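Sorting and Paper Handling Room at Brusbridge: Progress Report to the Figueroa Fund, June

3 min read

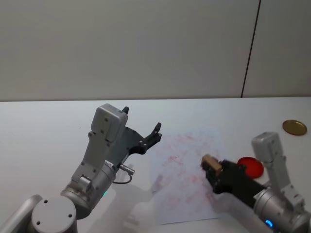 The white work table at Brusbridge, with a sheet of paper laid out.

Prepared by Bart Brouwer for Karim Matar, grants office.

Work on the paper room continued through the spring and is on schedule apart from the shelving. This report covers the room, the sorting of the Sultik papers and the money spent so far. The last report ended with the walls unpainted and the papers still in the Brodum store.

The room

Painting is finished. We used a pale gray in place of the cream in the original plan, because the cream gave a yellow cast to older sheets when we tried a sample board. The wall is plain and will stay that way. We had talked about a pinboard over the table and decided against it, as the pins would end up among the papers.

A joint between two wall panels can be seen behind the table. Bradley Naylor has looked at it and considers it cosmetic. He will fill it when he comes back to hang the shelves.

The table has a white top. Roel Wouters asked for white so that torn corners and small scraps show up against it less easily missed than on a dark bench, but it does have a drawback with new copy paper, where the edge of the sheet can be hard to pick out. We have ordered a gray mat for that work.

Shadows on the table were raised at your visit. They are fainter than they were under the old ceiling light, but an arm reaching over the table still throws one onto the paper. Walter Grajales has a quote for a second light on the opposite side and we would like to pay for it from the contingency line.

The papers

The Sultik papers are mostly loose single sheets, with some bound account books that we are leaving until the end. By the close of this period 2,226 sheets had been flattened, checked and put in folders. Those folders fill 43 boxes. Each sheet is laid on the table by itself, checked on both sides and given a pencil number in the lower corner before it goes into its folder.

Progress was slow at first. The sheets had been stored rolled, and many would not lie flat. Walter now leaves them between blotters under a board overnight, and far fewer have to be done twice. Another 80 sheets have tears along the folds and have been set aside for repair. We do not have a price for the repairs yet.

Four boxes were numbered twice by mistake. The labels have been corrected and the list sent to your office is the corrected one. Please discard the earlier copy.

Spending

Paint, the table and the folders came in under budget. Boxes cost more than planned, as the supplier no longer makes the size we had priced and the next one up is dearer. The shelving money is unspent. Delivery has been moved back twice and Bradley is now looking at a second supplier.

Next period

We expect to hang the shelves, fit the second light if you agree to it, and start on the account books. Roel will send repair prices separately. We need a decision on the light before the electrician's next visit to Brusbridge, and an email to Walter is enough.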